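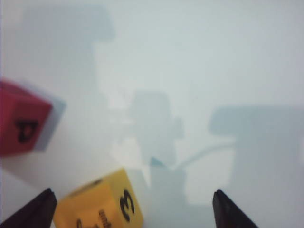
Two of the toy blocks, on a white surface

From: Zoi Moschos
To: Vastdale Toy Library list
Date: Wed 13 September
Subject: Re: Shelving order and the loan cards

On the loan cards first. Tsoukalas can print them on the heavier stock for the same price if we take 200, and I think we should. The thin ones from the last batch curl up in the card box and the return dates get hard to read. I will put the order in on Friday unless somebody objects before then.

Lena wrote:

> I measured the back wall again. With the radiator
> where it is we have 632 cm of usable length if we
> go round the corner, less if we don't. The Mestico
> units come in two depths and I don't know which one
> people want. The deep one holds the big floor
> puzzles flat. The other leaves more room for
> strollers.
>
> Also, are we keeping the 14-day loan or going to
> three weeks? It was brought up in June and then
> dropped. I need to know before the new cards get
> printed.

I would go for the shallow units. The floor puzzles can stand on end if the boxes are taped at the corners, and we had two strollers stuck in the doorway last Saturday with a line behind them. If we find later that we need a deep one, it can go by itself under the window.

On going round the corner: please check that the door to the meter cupboard still opens all the way. The last shelf we had there was in the way of it and the man who reads the meter had to come back.

For the loan period, I have been through the book for the spring. Most things came back inside two weeks without a reminder. The late ones were nearly all train sets and the Kekico marble run, and I don't think another week would have helped with those – they were late by a month or more. So my preference is to leave it at 14 days and let people renew by phone, once, if nobody is waiting. If we agree on that the card needs a second date column. I have asked Tsoukalas for a proof with the column added and will send it round when it comes.

A few other things while I am writing.

The catalog numbers on the block sets are coming off again. The glue on those labels doesn't hold after the boxes have been wiped down. I have been writing the number on the inside of the lid with a laundry marker and that seems to last. If you are on the desk and see a box without a number, leave it on the bottom shelf and I will do it on Saturday.

The waiting list for the balance bikes stands at 22 families. We own three. I don't want to take more names until spring.

The key to the side room is now on the hook behind the desk. The spare is with me.

Lena, can you send me the Mestico order number when you have it? The hall office wants it before they will accept a delivery.

Zoi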